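Travel > Hotels and Lodging > Fees and Billing
Asked 08/12/2022 by Elif Naz Güneş

Is a "resort fee" at a place with no resort something I really have to pay?

I booked two nights at the Wistby through one of the comparison sites. The price I agreed to was 228 dollars, taxes in, or so I thought. When I got the confirmation there was a line at the bottom about a "daily amenity charge" of 15 dollars per night, payable at the desk. I called and asked what the amenities were. The woman read me a list: local phone calls, "premium television," a newspaper, and use of the business center. I have a cell phone. I don't read the paper. I asked if the business center was open and she put me on hold and then said it was being redone.

My brother-in-law says these fees are optional if you refuse politely. I have my doubts, he says that about parking tickets too. Has anyone gotten one taken off, and I mean personally, not a cousin's friend?

Debora Grasso

I worked a front desk for four years, so take this from the other side of the counter. The "just refuse it" advice is mostly wishful. If the charge was shown anywhere before you clicked the button, even in gray print under the room photos, the clerk will say you agreed to it, and at most places the clerk can't remove it without a manager.

What I have seen work is being specific. Don't argue that the fee is unfair. Ask which items it covers and which of them are available on your dates. You already have one that isn't. Get that in an email before you arrive, with the name of whoever wrote it. Then ask for the manager at check-in, not at checkout when there's a line behind you.

Also go back and look at every page of the booking. If the fee only showed up in the confirmation, your complaint is with the comparison site as well, and I'd write to both. Save screenshots now, those pages change. I wouldn't count on your card company. They may side with you, but they'll want that paperwork too.

And be suspicious of "we'll give you a credit toward your next stay." I handed out plenty of those and hardly any came back.

Hutchins

just dont pay it. what are they gonna do. I stayed at the Batitz in February and told them no and it came off, took 2 minutes. Could be they were just slow that week, I don't know. They tried to tell me the fee was for the phone and the tv in the room like those are extras now 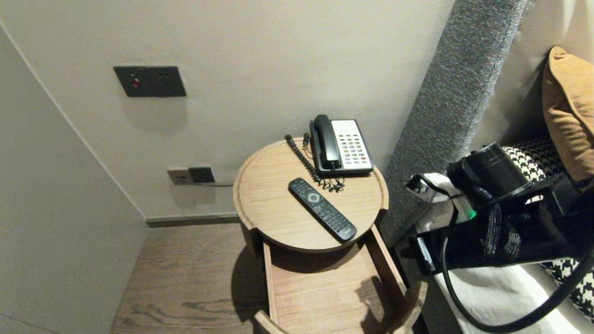 and I said fine, take them out then, I'll wait. Guy laughed and fixed the bill. Your mileage may vary, the Irico across the street wouldn't budge for my sister.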